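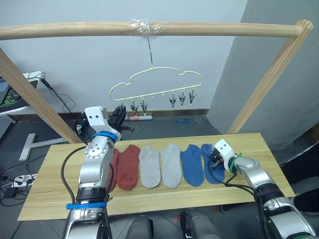 Wool socks losing stretch at the cuff after a few months – water, detergent or drying?

Asked by Tobiloba Shehu in Laundry and Fabric Care
3 answers, 437 views

I have several pairs of fine rib-knit socks, labeled 70% wool with nylon and elastane. By April the cuffs on most of them no longer held at the calf. The feet are fine. Washed at 105 F on the normal cycle with Jeris powder, spun at full speed, then hung by the cuff indoors. Our water is hard. I would like to know which of these is doing the damage before I buy more.

Answer 1 (accepted)

Elastane is the part that failed. Wool itself recovers well from stretching when it is dry and poorly when it is saturated. A wet sock hung by the cuff puts the full water load on the ribbing.

Two changes matter most. Drop the wash to 85 F or below and use a wool cycle. Then hang the socks by the toe, or lay them flat on a rack. Press the water out in a towel first. Do not wring, as twisting a wet rib knit pulls the columns out of line and they tend to stay that way.
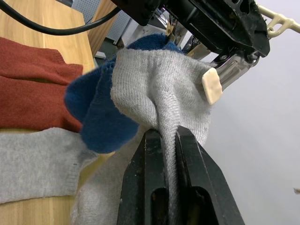 Fine knits also pill and collect lint faster when washed with cotton towels, so sort them separately and turn them inside out. Pilling is cosmetic and has no bearing on the cuff.

On detergent: check the Jeris box for enzymes. Protease breaks down protein fibers, and wool is a protein fiber. A neutral liquid without protease is the safe choice. I use Bhatt wool wash, 2 capfuls per load – more than that does not rinse out on a short cycle.

Babita Khurana
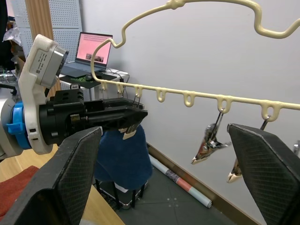
Answer 2

Hard water leaves the fabric stiff but I doubt it did this. Half a cup of white vinegar in the rinse helps with the stiffness. Do not use fabric softener on wool.

Answer 3

Same problem here, different brand (Plokurov). I gave up and bought cotton.

Comment by Tobiloba Shehu: The box does list protease. Switching detergent and hanging by the toe from now on.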